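Zarkero: progress report, second period

Prepared for the programme office by Idun Bakke, project lead, Prenau

Background

Zarkero is developing a water-based pretreatment for aluminium and galvanised steel parts that are later powder coated. The aim is to replace the chromate step still used on the older of the lines at Gondside. The partners are Prenau (chemistry and laboratory testing), Lindholm (powder supply and adhesion testing) and Gondside (line trials and sample parts). This report covers the work done since the first progress report, which the programme office accepted in May.

Work package 1: Bath chemistry

The silane and zirconium bath described in the last report has been kept as the base recipe. We changed the wetting agent because the first one foamed too much when the bath was pumped. The replacement foams less but is slower to spread on oily parts, so the degreasing step has become more important than we had planned for. Prenau has written a short working instruction for degreasing and Gondside is now following it.

We prepared 21 variants of the bath in the laboratory, changing the pH, the silane content and the dwell time. Most gave an even film on aluminium. On galvanised steel the results were less even, and several variants left streaks where the liquid had drained off the panel. Two variants have been taken forward.

Bath life is still an open point. The silane reacts slowly with itself in storage, and the film gets thinner as the bath ages. We do not yet have a simple way for line operators to tell when the bath needs topping up. Conductivity was tried and did not follow the silane content closely enough. A titration method works but takes too long for use during a shift.

Work package 2: Corrosion and adhesion testing

Panels from both variants have been powder coated by Lindholm and put in the salt spray cabinet. The aluminium panels reached 300 hours with no blistering and little creep from the scribe. The galvanised panels did not all reach the same point. Those treated with the lower-pH variant showed white rust at the cut edges, and we have stopped work on that variant for steel. It remains in the programme for aluminium.

Cross-cut adhesion was good on both metals before exposure. After exposure it fell on the galvanised panels, mostly near the scribe. Lindholm thinks part of this comes from the powder itself, which was cured at the low end of its range. The test will be repeated with a longer cure before we draw anything from it.

Work package 3: Line trials

The first line trial at Gondside was delayed by 5 weeks. The spray nozzles ordered for the pretreatment tunnel were the wrong size and had to be sent back. The trial has now been run on aluminium profiles only. Coverage was good on flat faces and poor inside deep channels, where the spray does not reach.

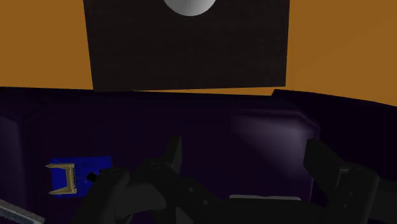
Gondside has proposed turning the profiles on the hangers so that the channels face the side nozzles. This costs some line capacity, since fewer profiles fit on each hanger, and the loss has to be weighed against adding a further row of nozzles. Prices for the nozzles have been asked for.

Rinse water from the trial was collected and analysed at Prenau. No chromium was found above the detection limit. Zirconium was present and will need to be dealt with in the existing treatment plant, and the plant manager has asked for figures at full production volume before agreeing to this.

Budget and staffing

Spending is below plan because of the late trial. We expect the difference to be used up in the next period and are not asking for any change to the total. One laboratory post at Prenau was vacant for part of the period and has been filled.

Next period

Repeat adhesion tests on galvanised steel with the longer cure (Lindholm)
Second line trial with turned profiles (Gondside)
Quick test for bath ageing, starting with a colour-change strip (Prenau)
Estimate of zirconium load at full production (Prenau and Gondside)

We ask the programme office to confirm that the galvanised steel milestone can be moved to the end of the next period.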